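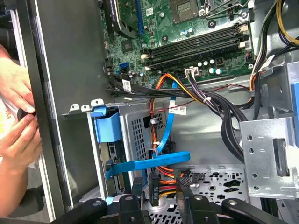 Minutes of the Equipment Reuse Meeting
Caltow Community Workshop, December 2019

Last updated: December 2019 minutes, version 2

1. Minutes of the previous meeting
The minutes of the May meeting were approved without changes.

2. Desktop computers
Pavithra Naidu reported on the desktop computers received from Smadi. Each case is to be opened at the bench and its cables checked before any part is taken out. Memory modules are to be bagged separately and labeled with the number of the case they came from. Processors removed from their sockets go in the lidded trays, and the retention lever is to be closed again afterward.

It was noted that power and data cables had been put back in the wrong place on several machines. The meeting agreed that cable routing will be written on the job card before the first connector is unplugged.
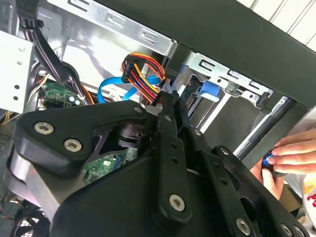

Venla Peltonen remarked that the job card has no room for cable notes and asked that the back of the card be ruled for this purpose. She added that flat data cables should be checked for creases before they are used again, and that doubtful ones should go to recycling. Agreed.

3. Budget
Spending on parts and tools to date stands at $3,127. A further $2,000 was approved for power supplies and replacement drives. The quote from Filtora for dust filters was held over.

4. Storage
The shelving by the Gesto cabinet is full. No more than 20 cases are to be kept in the workshop at one time. Cases waiting for parts will be moved to the lower store.

5. Actions
P. Naidu to revise the job card and circulate it.
V. Peltonen to obtain a second quote for dust filters.

6. Next meeting
The date will be sent to members with the revised job card.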